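Plier une doudoune matelassée sans en faire une boule ?
Publié en avril par mirabelle_du_38, rubrique Linge et rangement

Bonsoir à tous ! Je trie les affaires d'hiver de ma fille et je bloque sur les vestes matelassées. Les pulls, pas de souci, les jeans non plus, mais dès que je plie une veste à pressions elle se rouvre toute seule et le col part de travers (le bord-côte, vous savez, la bande côtelée qui rebique toujours). J'ai une boîte Mirnwood de 40 cm de large à glisser sous le lit, et il m'en faudrait 4 dedans. Vous faites comment ?

Réponses

tontonlessive
Moi je ferme toutes les pressions, je retourne la veste face contre le lit, je ramène les manches dans le dos et je plie en deux en chassant l'air avec l'avant-bras. Trente secondes et c'est bon. Le col, je le laisse à plat, surtout pas rabattu vers l'intérieur, sinon il garde la marque jusqu'à l'hiver suivant.

pomme_de_pin
Pas d'accord du tout pour les pressions ! Fermées pendant des mois, elles tirent sur le tissu, j'en ai arraché une comme ça à l'automne. Je laisse ouvert et je roule en partant du bas, bien serré, puis je coince le rouleau dans une manche. Ça tient très bien.

tontonlessive
Arraché en rouvrant trop fort, plutôt, non ? Les miennes restent fermées depuis des années et rien n'a bougé. Et rouler, ça tasse la ouate toujours au même endroit.

kaki_et_rayures
Sinon les sacs sous vide Zirken, j'en ai pris 4 l'an dernier. Gain de place énorme, mais la doudoune est sortie plate comme une crêpe et il a fallu 30 minutes de sèche-linge à froid avec des balles pour qu'elle regonfle un peu. Pour du polaire ou des plaids, par contre, c'est top.

mirabelle_du_38
Merci ! J'ai essayé la version de tontonlessive sur une première veste et elle rentre dans la boîte, youpi. Le roulé je le garde pour les valises, je crois. Et pour le lavage avant rangement, vous essorez fort ?

pomme_de_pin
Jamais au-dessus de 800 tours chez moi, à 30 degrés, et séchage à plat en la secouant de temps en temps.

Commentaires des lecteurs

lilou_b : Très utile, j'ai vidé toute la penderie du petit ce matin.

gribouille : Équipe roulé ici, désolée tontonlessive !

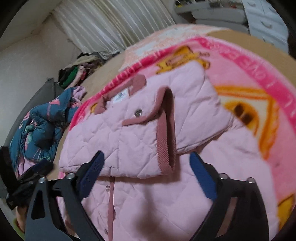 Faut-il ranger une veste matelassée pliée ou sur cintre pendant l'été ?

Sur cintre large si la penderie a la place, sinon pliée sans trop serrer, en haut de la pile pour que le matelassage ne s'écrase pas.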